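Home | About | Workshops | Swap Shelf | FAQ | Find Us

Frequently asked questions

What is the Grukside Offcut Library?

We collect leftover lengths of coloured material from workshops, schools and people's sheds, sort them, and let anyone in Laltville borrow or keep them for making things. Bars, rods, blocks, strips, tubes – if it's long, thin and somebody was going to skip it, we'd love to see it! We opened with a single shelf and now fill the whole back half of the old Masville dairy.

Do I have to be a member?

No. Come in, have a rummage, take up to nine pieces home. Members (it's free, you just fill in a card) can take up to 70 pieces a month and get first go at the new arrivals, which is a lovely morning if you like rummaging as much as we do.

What sort of things do people make?

All sorts! Marble runs, plant supports, picture rails, wind chimes, looms, a very long xylophone. One of the primary schools built a bridge you could walk a dog across. We keep a scrapbook on the front desk, so please bring us a photo when yours is finished, even if it went a bit wrong. We like those too.

How is everything sorted?

By colour first, then by length. We tried it the other way round until June and it drove everyone mad, because people come in wanting "something red" far more often than they come in wanting a particular size. Reds and browns share a bay, greens have their own, and clear pieces go in the tall rack by the door where the light gets through them.

Anything that hasn't been sorted yet sits in a bin until we get to it. You're welcome to look through the unsorted bins, and plenty of our regulars head straight there. Use a bin with a smooth flat floor if you're setting one up at home, as narrow pieces show up much better when they're lying flat in one layer. Pile them three deep and all you'll see is whatever's on top.
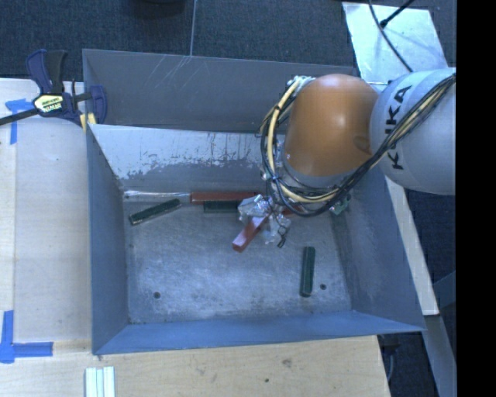
Metal bins are our favourite for this. They get scuffed very quickly and it doesn't matter a bit, and the plain grey makes the colours easy to pick out. Dark green against red is a nice easy sort, even for small children. Clear rods are the tricky ones – they catch the light from one side and vanish from the other, so walk round the bin before you decide it's done.

Can I bring my own offcuts in?

Yes please! Drop them at the side door during opening hours. Anything longer than your forearm is useful, and shorter bits are fine if there are a few that match. We can't take:

- anything with nails, staples or screws still in it
- broken glass, or glass of any kind really
- pieces with wet paint
- treated fence posts (sorry, we know everyone has them)

Do the pieces need to be clean?

A wipe with a damp cloth is plenty. Please peel off tape and stickers if they come away easily. If they don't, leave them and we'll have a go with warm soapy water.

What is a Liapis tray?

It's our name for the long, shallow trays we lend out with the sorting kits. Each one has 13 slots and holds a set of bars in order, so you can carry them home without them all sliding to one end. They stack, they fit on a bike rack, and we're rather proud of them. Please bring them back!

Can children help with the sorting?

They can, and they're often better at it than the grown-ups. Under-eights need an adult beside them. The best way in is to give a child one colour to look after and let them hunt for it. Ask them to lift long pieces out one at a time and hold them near the middle, so the other end doesn't catch somebody's ear.

I only want one piece and it has to be a certain length. Can you cut it?

We can cut most things up to the thickness of a broom handle while you wait. Mark the line in pencil before you come up to the bench. We'll keep the other half unless you want it.

How many pieces do you have?

It changes all the time, so we've stopped trying to keep up. At the last big tidy there were 202 in the green bay alone, and that was after a school had been in.

Is there parking?

There are a few spaces in the yard, and you can pull up at the side door to unload. The bus stops right across the road.

Page updated 2025-12-11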